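Titomard eel procession

The Titomard eel procession is a night walk held each December along the Yu, a slow river in the lowlands of Wornus. It is promoted to visitors as an ancient rite, a claim for which there is little evidence.

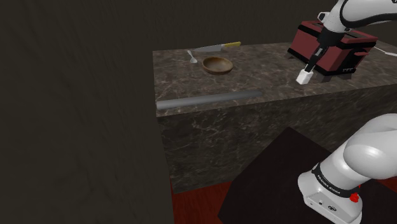
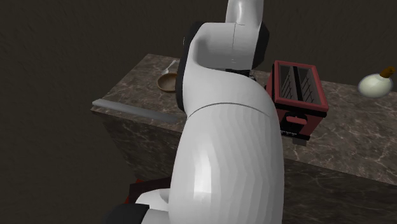
Participants carry a woven eel 11 meters long from the upper landing to the village of Titomard, where it is lowered into the water. Tour brochures give the custom an age of 200 years. The historian Ngân Quan found no mention of it in mission diaries or river logs, and dates the present form to the opening of the Vondex lodge. Kai-wen Shih, who recorded songs in three villages, disputes this and cites an older verse about an eel spirit. The verse does not describe a walk.

Attendance is also uncertain. The lodge has advertised places for 40 paying guests but has published no records. Claims that the procession improves the following season's catch have never been tested.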